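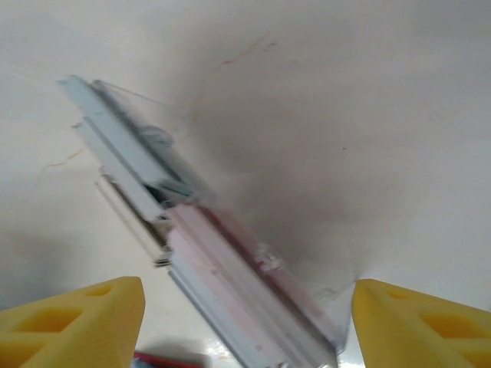
Mekdes Bogale had worked at Vernance for 20 years before they let families in, and she had told her niece to wear flat shoes. Selamawit Gudeta wore flat shoes. They had a sticker each and a paper cup of tea, and by the time they reached the Lemma room the tea was cold. A screen by the door showed what the gripper saw. Two yellow fingers, ribbed like a garden trellis, stood wide apart with a long flat thing between them, pink at one end and pale blue at the other, too blurred to make out properly. Behind it the white surface had a thin brown crack in it. Selamawit looked at the crack for longer than she meant to. There was one like it over her bed at home.

'Is it meant to be that blurry?' she asked.

'It's moving,' said Mekdes.

A young man in a Vernance shirt came over and gave them the figures. The machines had done more than 4,000 tries since May. He said it again for a couple who had come in behind them. Selamawit asked how many had gone right and he said he would have to look it up, then went off and did look it up, and came back with 682 for the last batch. He didn't say how many were in the batch.

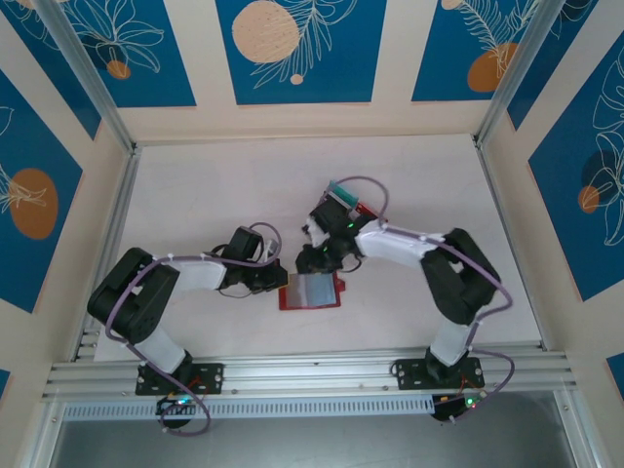 The two arms at the Lemma bench, with the red-framed piece between them.

'Which one did you work on?' Selamawit said.

'The cables.' Mekdes pointed with her cup. 'The purple ones. I put the ties on.'

Selamawit bent down to see. The ties were small and white, and spaced along the cable. She had thought her aunt's job was something in an office. For years she had told people at school it was something in an office.

'Did they ask you to cut them like that?'

'No. They catch on your sleeve otherwise.'

The young man was telling the couple about Bommont, where there was a bigger room, and the couple were nodding. Mekdes looked along the left arm from the top to the rail and down past it, slowly, the way she looked over a shirt before she ironed it.

'I'd do that one again,' she said.

'Now?'

'Not now. There's people.'

They went to find somewhere to leave the cups.

Print this story
E-mail this story to a friend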